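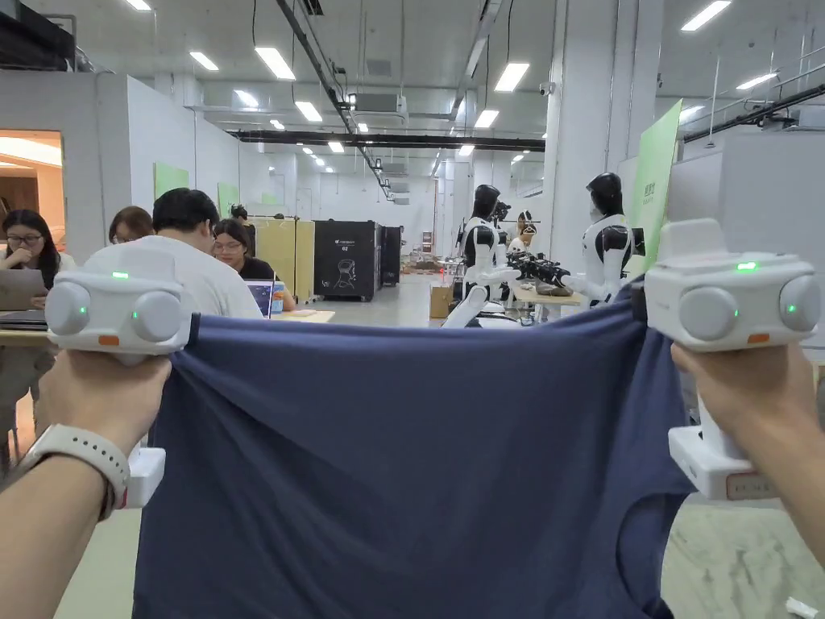 Tecido de T-shirt azul-marinho, esticado.

16 de outubro
Oficina de tinturaria, tina de índigo (receita Skirnuria)

Domingo, oficina fechada ao público. Abri a tina de manhã para ver como tinha passado a semana. Flor fraca, espuma acinzentada, líquido verde turvo em vez do amarelo-esverdeado que queremos. Cheiro normal, nada azedo. Uma tira de ensaio de algodão cru saiu verde pálido e ao ar ficou num azul desmaiado, às manchas. Já em junho tivemos isto e na altura culpámos o índigo, sem razão.

Fiz primeiro o que devia ter feito então: medir o pH antes de deitar fosse o que fosse lá para dentro. Estava baixo. Juntei cal apagada, duas colheres rasas desfeitas em água morna, mexi devagar junto à parede da tina para não meter ar e tapei.

A frutose fica para depois. Quem pegar na tina amanhã não acrescente nada sem ler esta página.
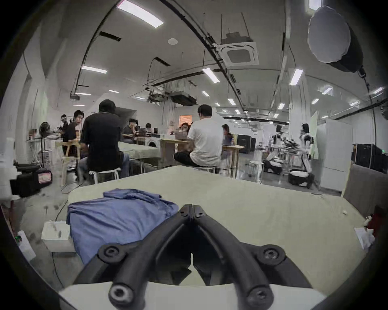 Caderno 7, fl. 2

Pesagens. Algodão para o lote Drerton, seco, antes da lavagem: 2,648 kg. A encomenda diz peso em cru, portanto é este o valor que vai para a ficha. A balança pequena continua a saltar quando o frigorífico arranca; pesei tudo na grande.

Lavagem prévia com carbonato de sódio, fervura branda, panela de inox. A água saiu castanha, mais do que eu esperava num tecido vendido como pronto a tingir. Mudei a água e repeti. À segunda saiu quase limpa. O fornecedor (Þrastardóttir) usa um encolante à base de amido nalgumas qualidades, convém perguntar se mudaram de tecelagem, porque o lote anterior não fazia isto.

Voltei à tina ao princípio da tarde. Melhor: película acobreada à superfície, líquido mais claro por baixo. Nova tira de ensaio, imersão curta,
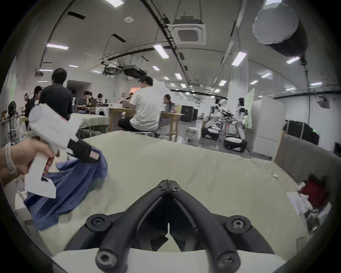
e a oxidação foi uniforme desta vez, sem manchas e com a orla tão carregada como o meio. Com mais uma imersão chega ao médio do mostruário. Para o marinho vão ser precisas 6, com arejamento completo entre cada uma. Tentar lá chegar com menos e mais tempo de molho só dá cor que larga na primeira lavagem, já o vimos com os lenços.

Fricção a seco na tira da tarde: passa pouco. Fricção húmida: passa demasiado, mas a tira não foi ensaboada nem neutralizada, o resultado não conta. Repetir com a tira acabada.

O sabão Helimen está no fim. Não misturar com o outro no mesmo lote, a espuma engana na altura de enxaguar.

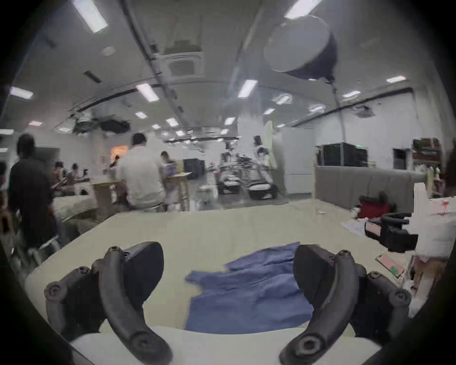 Para fazer

Medir o pH logo ao abrir, antes de mexer.
Se estiver no sítio, frutose em dose pequena e esperar uma hora com a tina tapada.
Primeira imersão do lote Drerton só depois de uma tira boa.
Etiquetar as tiras de ensaio com lápis de grafite, a caneta voltou a desaparecer na fervura.
Encomendar cal e sabão.
Lavar a panela de inox, ficou de molho no lava-loiça do fundo.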